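Category: Student Projects | Business and Finance

Small Lenders and Small Makers: How a Local Loan Fund Could Serve Household Goods Workshops

Project report by Bezawit Abera
Submitted 10/16/19

This report is the result of my second-year project in the course on alternative finance. I wanted to study a part of private lending which is not much discussed in our lectures, that is, very small loans given to workshops that make cups, plates and other things for the kitchen.

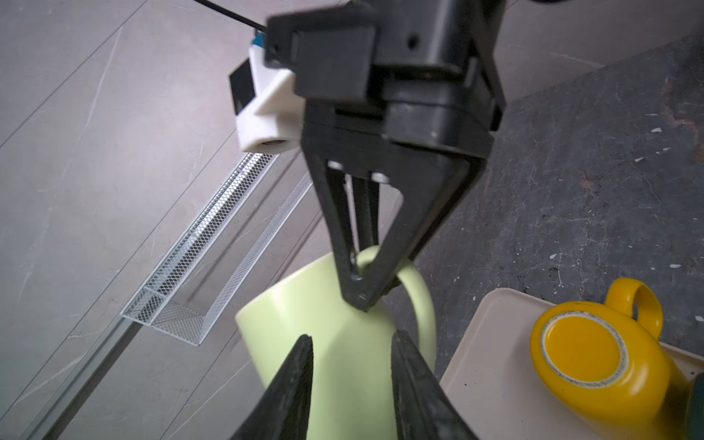
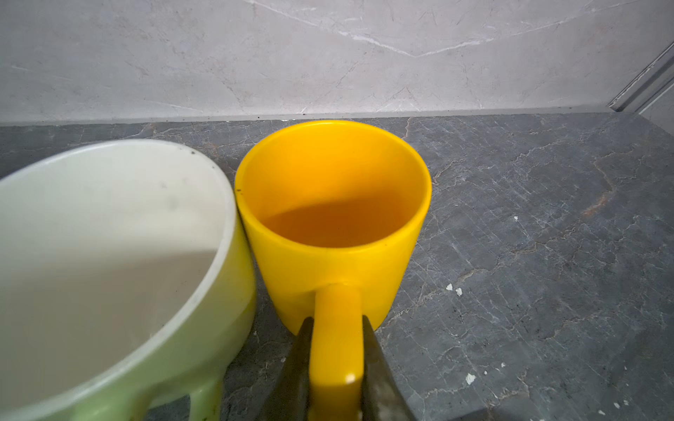
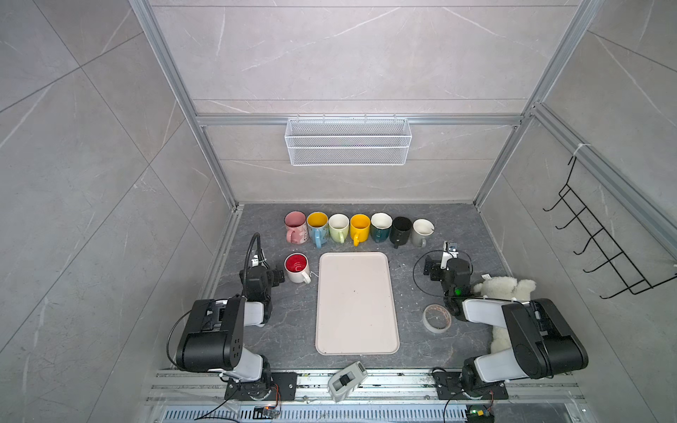
Mugs, with the green one in all three pictures.

1. Background

The town of Kilumdale has a long tradition of small producers. Most of them are family businesses and they do not own the building in which they work. When such a business asks a bank for money, the bank usually wants property as security. The business cannot offer it, and the talk ends there. The owners then borrow from relatives, or they ask their suppliers to wait for payment, and this makes the materials more expensive for them.

The Stikenden Loan Fund was opened to fill this gap. It collects money from private investors and lends it for short periods. The manager of the fund is the firm Trutell, and the largest investor is the Sugden family office. I was allowed to read the loan book of the fund, but without the names of the borrowers.

2. Method

I read the records of 278 loans. For each loan I wrote down the amount, the length, the purpose and whether it was paid back on time. I also had long conversations with two borrowers. I know that two is a small number, and I use their words only to explain the records and not to prove anything.

3. What I found

The typical loan was over 1000 pounds and was taken before the winter season. Many owners told the fund that they needed to buy clay, glaze or packing material in November, while the shops would pay them only in the new year. So the loan is a bridge between two dates. It is seldom used for new equipment.

Of the loans I read, 20 were paid late. I expected that the youngest businesses would be the weakest borrowers, but in the records I could not see this. The late payments were mostly from businesses which sold to only one shop. When the shop paid late, the borrower paid late also.

The investors receive a fixed return each year. They cannot take their money out early. In my opinion this is the most important rule of the fund, as the manager does not have to keep a large part of the money unused in case somebody wants to leave.

4. Difficulties

The purpose of the loan was written by hand and in different ways. "Stock", "goods" and "materials" may mean the same thing or not. I put them in one group, and another student might do it differently. Also, I had no information about people who were refused, so I cannot say if the fund is fair in choosing its borrowers.

5. Suggestions

The fund should ask every applicant how many shops they sell to. This question is not on the present form. I would also suggest that the repayment date is set after the shop's own payment date, with a few weeks between them. For the investors, a short report on late loans twice a year would be useful, as the present report gives only the total return.

If I continue this work next year, I would like to compare the fund with a credit union and include the refused applications.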